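Do You Need a System for Your Cables?

April 2025

I have read a lot of advice on cable management, and most of it ends with a link to a box. The box has compartments. The compartments have labels. I bought one of these in March, a Nollitard organizer, and it now holds batteries and a takeout menu.

So I'm suspicious of the whole subject. I still had a pile of thin black cables to deal with, all the same color, all with small plugs that look alike until you try one in the wrong socket. I put them out on a white tabletop and went from there.
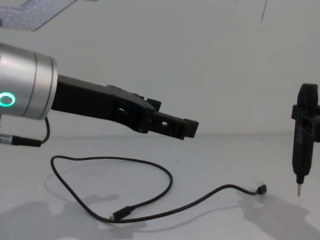 Lakmal Bandara
Writer, sorter, reluctant owner of chargers

The white surface did more for me than any product has. A black cable on a dark desk is a rumor. On white you can follow a loop from one end to the other, and a little black plug with a metal tip shows up right away. If you have a dark table, use an old sheet.

Next comes the part where the guides tell you to coil everything the same way. There's the over-under method, the figure eight, the one where you wrap it around your hand. I've tried all of them on thin charging cables and I can't say any one beats the others. The thing that ruins these cables, in my experience, is winding them tight and yanking them out of a drawer by the plug. A lazy loop as wide as your palm is fine. It won't look like the photos in the guides. It will fit in a bag.

I'm also not convinced by the claim that you should keep a spare of everything. I kept spares for years, and when I needed one it was never the right length.

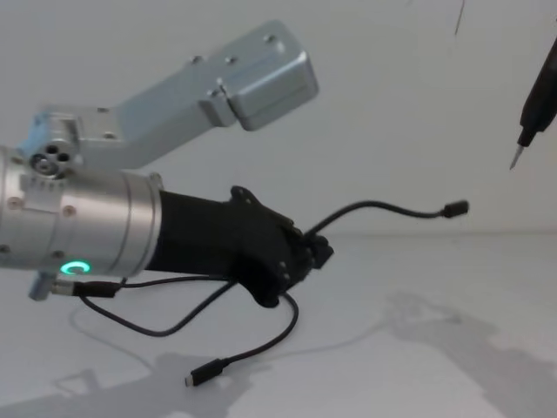

What I bought, and whether it was worth it

Skustatard hook-and-loop ties. Fine. They grip, they come off, they pick up lint. The packet says they can be reused 239 times, and I would love to meet whoever stopped there.

Chacko cable clips, the stick-on kind. I put two on the edge of my desk and both let go within a week. The company says to clean the surface with alcohol first. I did.

Nevalen zip pouch. I wanted to dislike this because of the price, but it's a plain pouch with one pocket, and one pocket is about what I can handle. Most of the cables live in it now.

Masking tape and a pen. Already in the house. A flag of tape near the plug with the name of the device on it beats every color-coding scheme I've seen, including the one I paid for.
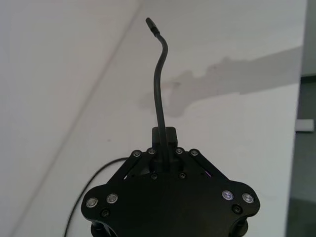 Filed under: Home, Small Messes

One more complaint and then I'll go. People will tell you to do this every month. I don't believe they do it every month. I do it when I can't find the charger for my headlamp, and that has worked well enough so far. If you have a tie or a clip that has lasted more than two years, leave a comment with the name of it. I'll probably argue with you, but I'll try it.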